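3.2 Table-clearing task

The second task in the Ondis student project has the two-arm setup clear a table after a meal. Hauwa Idahosa wrote the task list, and Gönül Sönmez drove the arms during recording. Each run involves a bowl, a plate, a pair of chopsticks, food scraps and a dish rack.

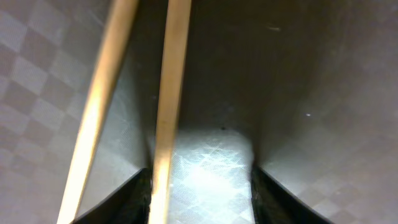
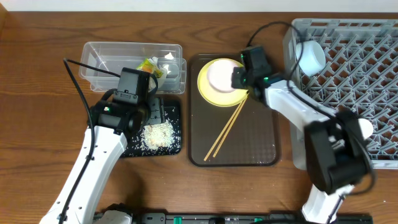 Figure 3. Table-clearing task. First image: wrist view with two slender rods close to the camera. Second image: head view of both arms over the table.

Students logged every grasp by hand. We treat the chopsticks as a separate subtask, as they are thin and a small error in wrist angle matters more than it does with the bowl. Runs in which an operator touched an object were dropped. The policy was trained on the remaining 800 runs and tested in 10 trials per subtask.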